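Zweiarm-Tischsystem Skoris im Test: Was die Anschaffung nach den ersten Monaten kostet

Testbericht, 8. August 2026

Bewertet wird das Skoris in der Ausführung mit zwei Armen, Steuergerät und Software in der Grundlizenz. Bezogen wurde es über den Händler Cellari, in Betrieb ist es seit März. Der Schwerpunkt liegt auf Budget und Planung. Messwerte zur Wiederholgenauigkeit stehen im Datenblatt und ließen sich mit unseren Mitteln nicht sinnvoll nachprüfen.

Im Angebot standen die Arme, die Netzteile und die Standardgreifer. Nicht enthalten waren Tischbefestigung, Kabelführung und Ersatzfinger. Der Satz Ersatzfinger kostet 69 Euro, die Klemmhalterung 129 Euro je Arm. Beides sollte von Anfang an in die Bestellung, denn die Nachlieferung dauerte fast 20 Tage, und in dieser Zeit war nur eingeschränkter Betrieb möglich.

Zum Platzbedarf: Der Hersteller nennt die Stellfläche der Sockel. Für die Planung taugt dieser Wert wenig. Maßgeblich ist der gemeinsame Arbeitsraum beider Arme zuzüglich der Kabelschlaufen, die bei gestreckter Haltung weit ausholen. Wer die Leitungen nach oben abführt, gewinnt Tischfläche, braucht aber eine Zugentlastung.

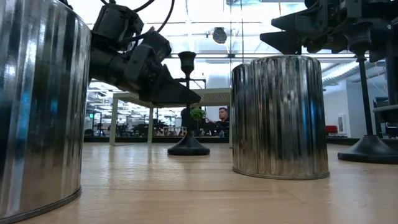 Bei den Werkstücken empfiehlt sich eine gemischte Auswahl schon in der Abnahme. Schlanke Ständer mit breitem Fuß und spiegelnde, geriffelte Metallzylinder stellen unterschiedliche Anforderungen an Greifer und Bildauswertung. Die flachen Finger eignen sich für dünne Schäfte. Für große gewölbte Flächen sind sie zu schmal, hier ist ein anderer Greifer einzuplanen. Porell bietet passende Aufsätze an, der Adapter wird gesondert berechnet.

Die Software ist brauchbar, die Dokumentation lückenhaft. Die Grundlizenz deckt 2 Arbeitsplätze ab. Die Kollisionsprüfung zwischen den Armen ist ab Werk deaktiviert und muss für jedes Projekt einzeln eingeschaltet werden. Ein Vergleichsangebot von Orellana enthielt diese Funktion im Grundumfang, lag in der Wartung jedoch deutlich höher.

Pluspunkte: leiser Lauf, zugängliche Stecker, kurze Einarbeitung.
Minuspunkte: unvollständiger Lieferumfang, lange Ersatzteilwege, Lizenzmodell.

Kaufempfehlung mit Einschränkung. Vor der Bestellung eine schriftliche Zubehörliste samt Lieferfristen anfordern und die Wartung für das zweite Jahr mit anbieten lassen.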